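Teaching a Gripper to Find the Slot

27/05/2019

Placing a plate in a dish rack takes a person a second or two. For a robot arm with a two-finger gripper, the task has stayed hard for reasons that have little to do with lifting. The plate has to arrive upright, at the correct angle, over a gap only slightly wider than its rim. An error of a few millimeters puts the edge on top of a divider, and the motors keep pushing.

A group led by Balakrishnan Suvarna at Gestbridge, a small robotics lab, has spent the past year on that last stretch of motion. Its method, called Uretti, drops the overhead camera used in the group's earlier work. The controller sees only what a small camera at the wrist sees, and it is trained on recordings of people guiding the gripper by hand.

The training set holds 3,590 demonstrations. Each is a single placement or removal, recorded with the rack on the floor, on a table or on a counter. The position of the rack is changed between recordings, and so is the number of plates already in it.
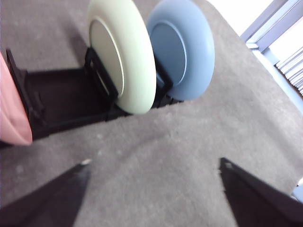 Partly filled racks turned out to matter most. In an empty rack, the controller can line up on the dividers alone. Once plates are standing in it, they hide the slots behind them, and a wrist view often loses the upper rim of a plate as the fingers get close. Early versions of the controller treated a hidden slot as a free one. Rhona Purves, who ran the trials, logged the resulting collisions as a separate failure class.

The fix was to have the network predict two things at once: the next motion of the gripper, and a map of which slots are taken. The map is not used directly to steer the arm. It is scored during training, which forces the shared layers of the network to keep track of occupied slots after they pass out of view. A short memory of 20 past images is supplied along with the current one.

In a test of 100 placements on a rack model that was absent from training, the controller with the slot map failed 13 times. Most of the failures came in the final contact phase, when the rim touched a divider and the wrist rotated too late. Purves attributes this to the demonstrations. People correct such contacts by feel, and the recordings contain images and finger positions but no force data.

"The camera sees the contact after it has begun," Suvarna said. "By that time the useful correction is already small."

Ibrahim Osagie, a controls engineer at Cavby who was not involved in the work, considers the slot map the more durable part of the result. He would like to see it tested on bowls and on racks with uneven spacing, where a regular pattern of dividers cannot be assumed.

The group plans to add a force sensor at the wrist and repeat the trials in October, using the same rack and the same order of placements.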